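Schuhregal mit Chromstangen – wohin mit den Einlegesohlen?

Villgate
Metallregal, schwarze Seitenteile, verchromte Rundstäbe. Schuhe liegen stabil auf. Herausgenommene Einlegesohlen rutschen dagegen zwischen den Stäben durch, sobald sie schräg liegen. Hat jemand eine Lösung ohne Bohren?

Witkowska
Quer auflegen, Ferse und Ballen auf je einem Stab. Bei dünnen Sohlen biegt sich die Mitte durch, dann besser hochkant an das Seitenteil lehnen.

Vendurero
Hochkant halte ich für falsch. Weiche Sohlen knicken an der Ferse ein und behalten die Form. Ich habe ein Kunststoffgitter auf die oberste Ebene gelegt, mit zwei Kabelbindern fixiert. Hält seit Oktober.

Witkowska
Knicken tun nur Schaumsohlen. Feste Sohlen mit Kunststoffkern stehen problemlos.

Villgate
Meine sind weiß, glatt und ziemlich flach. Stababstand habe ich noch nicht gemessen. Das Regal steht zurzeit auf dem Tisch, blauer Teppichbelag als Unterlage, damit die Füße nichts verkratzen. 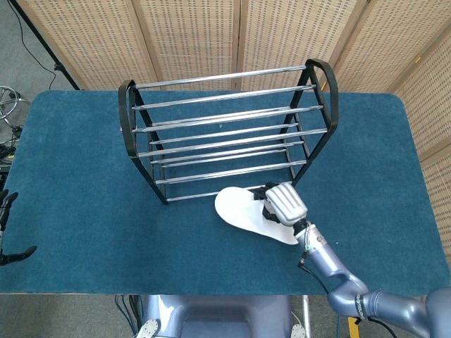
Martti Vainio: Vor dem Gitterkauf den Stababstand messen, bei mehr als 5 cm hängt dünnes Gitter durch.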